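**Ticket 200 - label printer dropping jobs, Vomwood packing room**

Opened October 2022, K. MacLeod

Labels stop coming out partway thru a batch. Print 55, get 10, then nothing. Queue on the Netero box says "sent". No error light. Power cycle gets it going again, then same thing next batch.

Tried so far:

- new USB cable, no change
- other roll of labels, no change
- reinstalled driver, worse, got blank ones for a while
- put old driver back

Arsenault in the Detport office has the same model and no trouble. His is on the network, ours is on USB. Could be that, could be nothing.

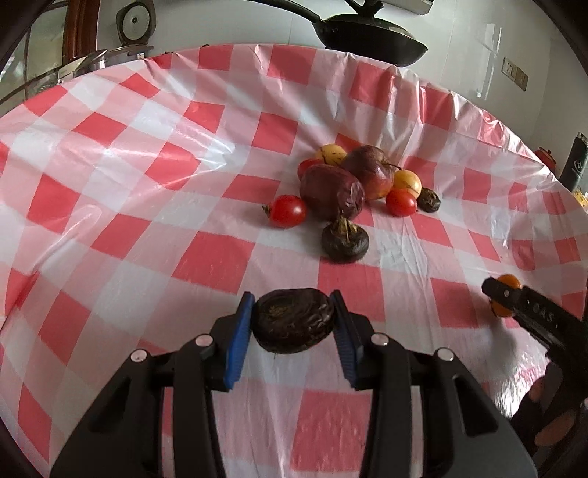 Does it happen with small batches too?

Only on the long ones so far. Anything under 10 labels prints fine. Sent single date labels all morning and didn't lose one.

Update: found power saving turned on for the USB port. Turned it off, restarted, ran 56. All came out. Ran it again and lost the last two, so not totaly fixed.

Next: move it to network like Detport. Need a spare cable and someone to open the port on the switch. Leaving old driver on for now, pls don't update it.

Status: open. Kendra MacLeod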